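Progress report to Entwistle – switch-turning work, spring period
Wed 8 May

Hi all,

I promised I'd keep this one shorter than the last, so I'll start with what you're paying for. We now have 1108 demonstrations on the cabinet task, all recorded at the Celtbridge lab, and the policy trained on them (we've been calling it Sevon, sorry, the name stuck) is doing a lot better than I thought it would at this stage!

Quick reminder of the method. We used to train one policy per control, and it fell apart whenever we moved the cabinet a little. Now we train in two stages: first the arm learns to get the hand into a decent starting pose in front of any control we name, then a second, much smaller model takes over for the contact part. The second stage only needed 100 demonstrations per control type before it stopped getting better, so I've quit collecting beyond that.

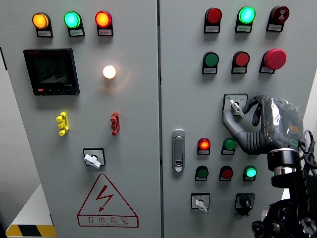 Hand on the rotary selector, right-hand door.

The rotary selectors have been my main headache. Buttons are forgiving – you can be a bit off center and still push them – but a lever handle wants the thumb under it and the fingers over the top, and if the thumb comes in late the whole grip slides. We ran 40 test trials per method on the selectors. The old single policy managed 2 full turns. Sevon got 31, and most of the misses were the late thumb again.

Things that went less well: the glowing lamps still throw off the vision side when we dim the room, and I lost most of a week to a wrist calibration that I'd done backwards. The Cliketberg cabinet hasn't shipped yet either, so I can't tell you anything about how this carries over to a different layout.

Next up is a fix for the thumb timing, then the dim-room tests again with more varied lighting in the training set. If the second cabinet gets here by July I'd like to run the same trials on it with no retraining at all, just to see how bad it is. The budget is on track and I'm not asking for any changes this time.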